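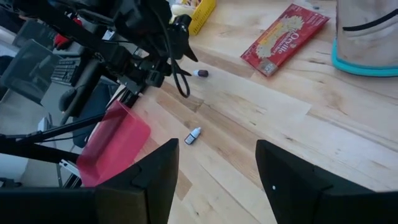

Grirkdale Rogaine: Frequently Asked Questions

This page covers entry, mapping, scoring, equipment and safety. The race rules take precedence where the two differ. Course notes issued at registration take precedence over both.

FORMAT

What is the event format?
Teams of two to four navigate on foot to as many controls as they choose, in any order, within the time limit. Each control carries a points value. The team with the most points wins its category.

What are the time limits?
There are two courses, 4 hours and 10 hours. Both use the same map and the same controls. The 10-hour course starts at 7:00 a.m. and the 4-hour course at 1:00 p.m., so both finish at 5:00 p.m.

Can I enter solo?
Only on the 4-hour course, and only if you have finished a previous rogaine or orienteering event of three hours or longer. List that event on the entry form. Solo entrants must carry a tracker, issued at registration.

Do team members have to stay together?
Yes. All members must be within 15 meters of each other at all times, including at controls and water points. Timing chips are read individually. A control counts only if every member has punched it within one minute of the first.

ENTRY

When does entry open and close?
Entry opens in July and closes at the end of September. The event is held in November. Field size is capped at 200 people across both courses. The cap is on people, so a team of four takes four places.

Can I change my team after entering?
Names can be changed until entry closes. After that, a member can be replaced only by someone on the waiting list. Email Glória Henriques, entries secretary, with both names and the team number.

Is there a minimum age?
14 on the 4-hour course, 18 on the 10-hour course. Anyone under 18 must be on a team with an adult who has signed the consent section.

What is the refund policy?
Full refund before the end of August, half refund in September, none after entry closes. If the organizer cancels, entries roll over to the next year or are refunded less the cost of map printing.

MAP AND NAVIGATION

What map is used?
A 1:25,000 map with 10-meter contours, printed on waterproof paper. Each team member gets one copy. Magnetic north lines are drawn at one-kilometer spacing. The legend follows the standard rogaining symbols, with two local additions: a brown dashed line for old sled tracks and a purple hatch for out-of-bounds ground.

When do we see the map?
Maps are handed out two hours before the start on the 10-hour course and one hour before on the 4-hour course. Planning takes place in the hall at Brirthorpe. Bring your own pens, string and map board.

Are GPS devices allowed?
No device that shows position, distance or altitude may be used. A watch with GPS may be worn if it is sealed in the bag provided and stays sealed until the finish. Phones are carried switched off, also in a sealed bag. A broken seal on either bag means disqualification unless it was opened for an emergency.

How are controls marked?
Each control is an orange and white flag with an electronic punch unit and a backup pin punch. The flag is hung on or next to the feature in the control description, at about knee to chest height. If the unit does not beep or flash, use the pin punch on the edge of your map and report it at the finish.

Is the Maltari plateau open this year?
The southern half is. The northern half is out of bounds above the fence line. Crossing the fence costs 200 points per team per crossing, as recorded by the tracker or by a marshal.

SCORING

How are points assigned?
Values run from 20 to 100 in steps of 10. The course setter, Hinata Oda, sets them by distance from the start, climb and difficulty of the final approach.

What is the penalty for finishing late?
10 points for each minute or part of a minute. Teams more than 30 minutes late score zero and are listed as finishers without a score.

How are ties broken?
The team that finished first ranks higher. If finish times are also equal, the tie stands.

EQUIPMENT

What must each person carry?
Waterproof jacket with taped seams, warm layer, hat, gloves, whistle, compass, foil survival bag, at least one liter of water at the start, and food. On the 10-hour course add a headlamp with spare batteries and waterproof pants.

What must each team carry?
One first aid kit with a pressure bandage, and one phone in a sealed bag.

Is there water on the course?
Two water points are marked on the map, at Baptista bridge and at the quarry gate. They are unstaffed. Stream water must be treated.

SAFETY

What if we have to stop?
Walk to the nearest road marked with a pickup symbol, or return to Brirthorpe. Call the number printed on the map. Every team must report to the finish desk and download its chips, including teams that quit. Failing to do so starts a search.

What if we find an injured person?
Stop and help. Six whistle blasts, repeated every minute, is the distress signal. Time lost will be reviewed by the referee on request.

Are dogs allowed?
No. Most of the area is grazed by sheep.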